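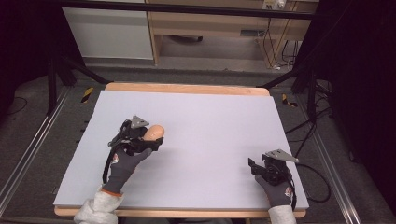
Foam board on the table, small peach piece at the left

Subject: Re: [Luson tabletop list] What do you lay under small pieces?
Date: July 9, 2025

On the Luson list, a member wrote:
> I sort little rounded pieces on a bare wood table and they
> roll off onto the carpet. I tried a towel but it bunches up.
> What do the rest of you use?

Foam board! I switched in May and I love it. Get one big sheet, nearly the size of the tabletop, and lay it flat. Mine is a pale lavender-white, and a peach piece shows up on it so nicely — much better than on light wood. I've put over 155 pieces across it and it still looks good.

I leave a narrow strip of table showing at the far side so I can get my fingers under the sheet to lift it. Mine came from the Takden store, 10 dollars, and they had a stack of 21 left when I went. Montoya has them too, but only in the thin kind, and that one curled on me after a week.

Do try it and tell us how you like it. I'd love to hear what colors people pick!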